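Section 4. Sealing the countertop and first weeks of use

This section is for the natural stone tops of the Movetti kitchen line. For the composite tops please go to Section 5, because the sealer is different and must not be exchanged. Before you begin with 4.1, the top must be fixed to the cabinets and the silicone at the wall must be fully hard (see Section 3, last page).

4.1 Contents of the sealing set

The sealing set has the article number 2697 and is packed in the same carton as the sink clips. Please check that it contains:

Prurine stone sealer, bottle of 200 ml
Kernero white pad, fine, grit 2000
Cotton cloths, without color
Gloves
Card with the date of sealing, for the inside of the cabinet door

If the seal ring under the cap of the sealer bottle is broken, do not use the bottle. Write to the dealer and give the article number. The dealer will send the sealer alone, you do not need to return the whole set.

4.2 Preparing the stone

1. Take everything off the countertop, also the things which stand in the corner behind the stove and are easy to forget.

2. Wipe the surface with warm water and a few drops of neutral dish soap. Wipe a second time with clear water.

3. Look at the surface from the side, with the window or a lamp in front of you. Glue and silicone show as dull spots from this angle. Remove them with a plastic scraper, held flat.

4. If a dull spot stays, make the Kernero pad wet and move it over the spot in small circles. Press only with the weight of the hand. Stop when the spot has the same shine as the stone near it.

5. Wipe again and let the stone dry for 16 hours. In a basement kitchen, or in rainy weather, please wait one more night.

Note: Marble is often darker where it has taken up water. A dark area near the faucet hole after the drying time means that the stone is still wet inside, or that the faucet leaks from below. Check the faucet first. Do not seal over a dark area.

Caution: Do not use vinegar, lemon cleaner, descaler or bathroom cleaner on marble, not even thinned with water. These products eat the polish in less than one minute and the mark cannot be wiped away.

4.3 Applying the sealer

1. Open the window. Put out the gas flame if your stove has one, and also any candle.

2. Put on the gloves. Shake the bottle slowly, so that there is no foam.

3. Make a test in a place which is not seen much, for example behind the toaster. Put on a few drops, wait ten minutes and wipe. The stone may become a little deeper in color. If you do not like this, stop here and write to us before you treat the rest.

4. Pour a small quantity on a folded cotton cloth. Do not pour directly on the stone.

5. Work from the wall to the front edge, in strips as wide as your arm can reach without leaning. Each strip should go a little over the one before.

6. Do not forget the cut edge at the sink and the underside of the front edge. Most of the water comes into the stone from there.

7. Wait ten minutes. Then take away all sealer that is still on the surface with a new cloth. The cloth should slide without sticking.

8. Repeat steps 4 to 7 once. For light stone with many open veins, repeat twice.

9. Write the date on the card and fix the card inside the cabinet door.

Caution: Cloths with sealer can become hot by themselves when they lie together in a heap. Spread them outside until they are stiff, then throw them away.

Note: If you wiped too late, a gray film will stay. Put a little fresh sealer on the film, wait one minute and wipe strongly with a dry cloth. The fresh sealer makes the old one soft again. Do not try to cut the film with a knife.

4.4 Using the countertop again

1. Leave the countertop free until the next day. After this you can put light things on it.

2. Put heavy machines back only after three days, and lift them into their place. Small stones or salt under a rubber foot will scratch the polish if the machine is pushed.

3. Wipe the bottom of bottles before you set them down. Red wine, oil and soy sauce are the most common reasons for rings. A bottle may stand directly on sealed marble during dinner, but for the night it should have a coaster or go back to the shelf.
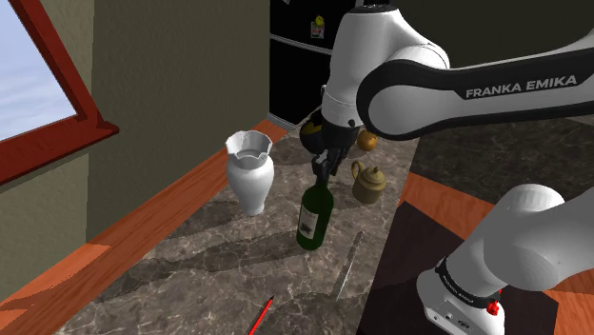
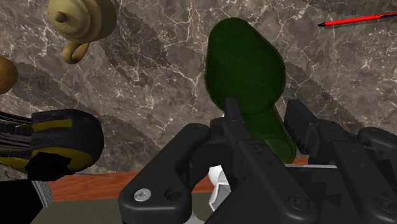
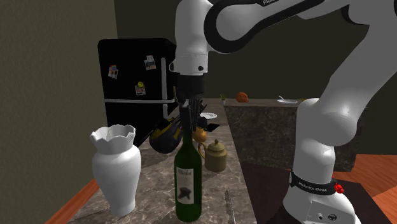 4. Use a board for all cutting, also for bread.

5. Use a wood or cork mat under pots which come from the stove. Marble itself can take heat, but the sealer will turn yellow, and a sudden change of temperature can open a vein.

6. When wine or juice is spilled, put a paper towel on it and let the paper drink. Wiping makes the spot bigger. Afterwards clean with water and neutral soap.

4.5 Testing the seal

Make this test one week after sealing, and later every six months.

1. Put a spoon of clear water on the stone in three places: near the sink, near the stove, and where you prepare food the most.

2. Wait 15 minutes and do not touch it.

3. Wipe and look. If the stone has the same color as before, the seal is good. If it is darker under the water, let it dry overnight and apply one layer of sealer only in this zone, with soft borders.

It is normal that the zone near the sink needs new sealer earlier than the others. In our test kitchen Hsin-yi Poon makes the water test each June and each December, and it is nearly always only the sink zone which gets a new layer. One bottle is enough for several years when used in this way, if the cap is closed well and the bottle does not freeze.

4.6 Stains and marks

Ring, darker than the stone, from oil or butter. Mix baking soda and water to a thick paste. Put it on the ring as thick as a pencil, cover it with kitchen film, and tape the borders. After one day take off the film, let the paste dry, and remove it with a plastic scraper. For old oil it may be necessary to repeat. Test the seal afterwards.

Ring, lighter than the stone, and rough when you feel it with the finger. This is an acid mark. The stain is not in the stone, the polish is gone. Small marks can become better with the Kernero pad and much water. For marks larger than a hand please call a stone workshop.

Red or brown spot from wine, tea or coffee. Use the paste as for oil, but mix it with hydrogen peroxide of three percent in place of water. Do not use this on dark stone, it can bleach.

Rust from a can or an iron pan. Do not use rust remover from the supermarket. Ask your dealer for the rust paste by Tse, which is free of acid, and follow the paper inside the box.

Fine scratches which are only seen against the light. Leave them. After some months of use they are no longer different from the rest of the surface.

4.7 If you need help

Send a photo of the spot in daylight, with a coin near it for the size, together with the date on your card. Write also which cleaner you have used, even if you are not sure that it has to do with the problem. Questions about stone are answered by Hiu-tung Wei in the service office. For a broken top or an open joint please use the claim form in Section 9, and do not fill the crack by yourself before we have seen it.

Text of this section revised July 14, 2026. The former version gave a shorter drying time in 4.2, please do not use it anymore.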